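Table setting and clearing - participants wanted

Plisura is looking for people to take part in a study of how everyday dishes get set out and put away. You will work at a small table with bowls and a tray, following short written prompts. Sessions last 56 minutes and pay 400 Petchrat store points. No kitchen experience needed, but you should be able to stand for the full session.

We run mornings and afternoons through May at the Lestport building, room 443.

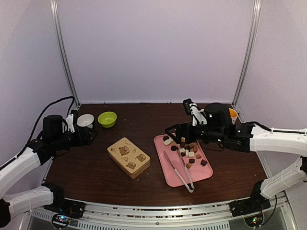
Please wear short or close-fitting sleeves and leave bracelets at home. To sign up, write to Wekesa Lema with the times you can come in.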